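Comparing two hands on a soft object: a bench procedure

Vendor sheets for five-fingered hands are full of grip force numbers. I have yet to see one that helps you pick up a bun without squashing it. The Lellatance brochure promises "human-like softness," and I wouldn't buy a doorstop on that basis. Run your own test before you sign anything. Ours takes one morning.

What you need: a plain table, a shallow plate, a pleated steamed bun, and a kitchen scale. Skip the foam test ball that Dronport ships. It springs back, so it hides bad grasps. A bun keeps the dent.

1. Home both arms and load the same grasp profile on each. Do not accept the "tuned" profile the sales engineer offers you. Ask for the stock one.

2. Weigh the bun, then put it on the plate for the centered trials. For the side trials, put it on the bare table, well off to the right.

3. Close the hand at the slowest setting, lift, hold for 12 seconds, and put the bun back down. Look for finger marks. Write down what you see before you look at the force log, or the log will talk you into things.

4. Do 31 trials per hand. Ten is a demo. Swap in a fresh bun whenever the pleats flatten.

5. Check the head camera view between trials. If a side trial leaves the bun at the margin of the image, log that separately. A miss there may be the camera's fault and tells you little about the fingers. 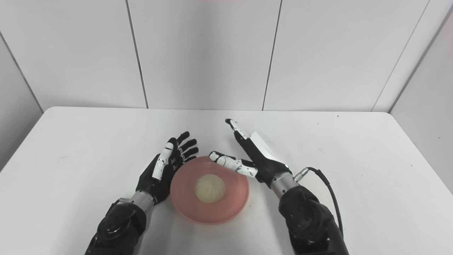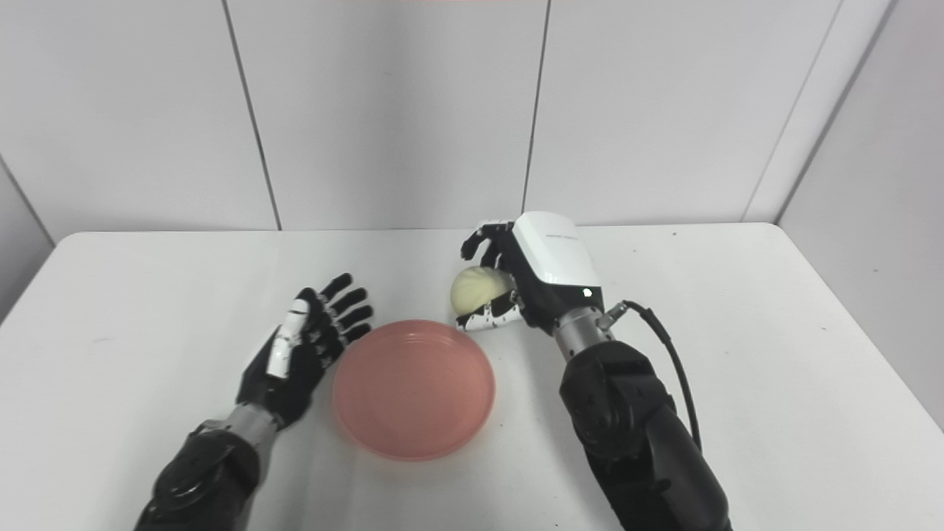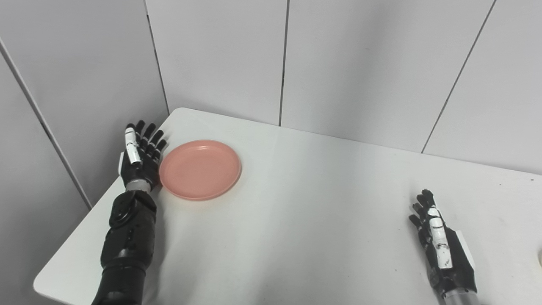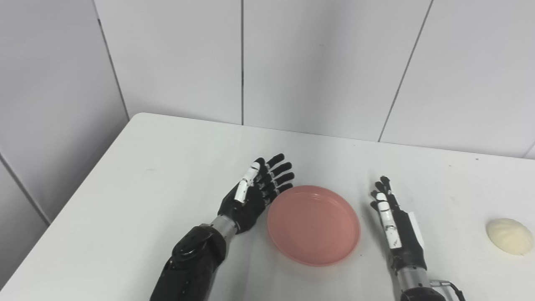 Bun, pink plate and both hands at the test table. The second picture shows the right hand gripping.

6. Score each trial as clean, marked or dropped. Resist a fourth category called "almost." Remedios Iglesias at our Aasen shop tried one in October and half her results ended up in it.

A word on the controller. Dostulberg says its force loop settles in 2 milliseconds. Maybe so, but we logged 934 grasps over the season and couldn't tie the marks to settling time at all. Thumb angle mattered more. Try changing that first, five degrees at a time, and rerun the full set before you believe any improvement.

Last edited 2021-11-23. Step 5 was reworded.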